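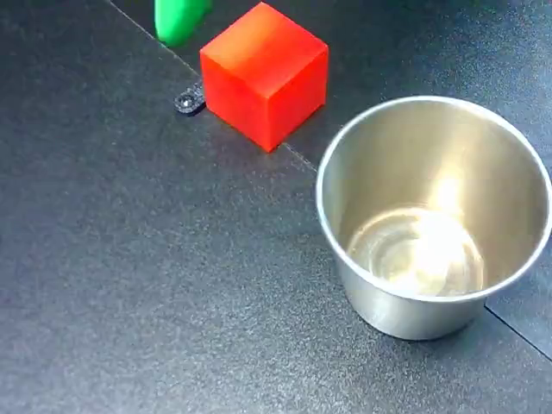 Ground rules for the bench

Most labs that teach robots to pick things up have a shelf of cubes and cups. Few have written down how those objects should be put out before a trial. Kavside, a test lab in Gruvthorpe, now has six pages on the subject, and other labs have begun asking for copies.

The rules are dull on purpose. Every object gets a line on the setup sheet, including anything that stays put, such as a bracket or a seam between panels. A gripper can catch on a fastener as easily as on a cube, and a result means little if the next lab works on a smoother table.

Shiny metal has a section of its own. Steel cups throw glare back at a camera, and the glare moves when the lamps do. Kavside asks staff to log lamp positions at the start of each shift and again after any bulb change. A run with a missing entry is kept but left out of the score.

Then there is placement. People left to themselves put a cube down in the same few spots, square to the edge. The lab draws positions from a printed list of 500, and a person may not skip one for looking awkward.

Athumani, which builds sorting cells, tried the draft in February and sent back 61 comments. Many dealt with wording. One asked who is allowed to stop a run, and the answer is now on page 2: anyone in the room.

Tillholm will host the next round of talks - cleaning of surfaces is first on the list.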